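Subject: Re: [felside-growers] Tube racks, and which way up the caps go 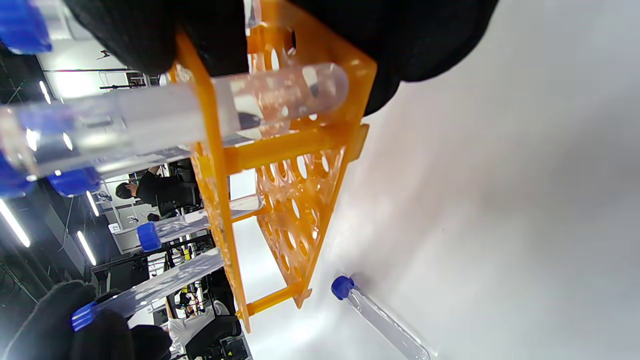 Do the tubes need to be out of the rack before you wash it?

Take them all out first, every time, and lay them on a clean flat surface with the caps on until the rack is dry.

Hello everyone, and thanks for all the kind notes after my last message, which I'm still working my way through with a cup of tea at my elbow (it's just gone four in the afternoon and the light over the back shed is lovely). I promised I'd come back to the racks, so I'll put the original question underneath my answer and anybody who missed it can catch up.

> Hi all, new to the list and new to the soil testing. We picked up
> two of the orange racks from the Cevlow shop, plus a big bag of
> the screw cap tubes. The tubes rattle about a bit and a couple
> lean over so far that I worry about the caps. Is it the wrong
> size rack? Also the holes are getting grubby and I can't get a
> cloth into them. Any favourite methods?
> Cheers from Tetville

Welcome, Tetville! You've bought what most of us started with, so don't go sending anything back just yet. A bit of rattle is fine. The rack has two tiers of holes, and the usual reason for a bad lean is that the tube has gone through one hole on top and then into the neighbouring hole underneath. It's very easily done when you're chatting. Lift it out, look straight down through the top hole, and try again. If it still flops about after that, wrap one turn of masking tape a little way below the cap and it'll sit up nicely.

For the grubby holes, forget the cloth. I use a bottle brush, the skinny kind sold for drinking straws, with warm water and a small squirt of dish soap. Go through from the top and then turn the rack over and go through from the underside, and don't forget where the crossbars meet the tiers, as that's where the fine clay likes to settle. I wouldn't put it in the dishwasher. Mine went through once and has rocked on its feet ever since, and I have only myself to blame. Stand it on end on the draining board overnight.

While it's drying, have a look over your tubes. Hold each clear one up to the window, and if there's a grey bloom inside, a spoonful of vinegar and a good shake will usually shift it. Check the caps turn smoothly too. Grit in the thread is what makes them leak, and an old toothbrush gets it out.

On labels, I've gone back to pencil on paper tape. The fancy markers rubbed off on me last March and I lost track of a whole row of samples from the lower beds, number 228 right through to the end of the row, and had to dig the lot again. My neighbour swears by coloured dots on the caps, but I can never remember what my colours mean by the following weekend.

One last thing before I go and get the washing in. The Prokopenko plot has spare tubes going if anyone's short, all with caps, at the Felside shed on the shelf marked 268. Please take what you need and leave the bag tied up, as the mice have been in again.

Warm wishes to all, and do let us know how the tape goes, Tetville.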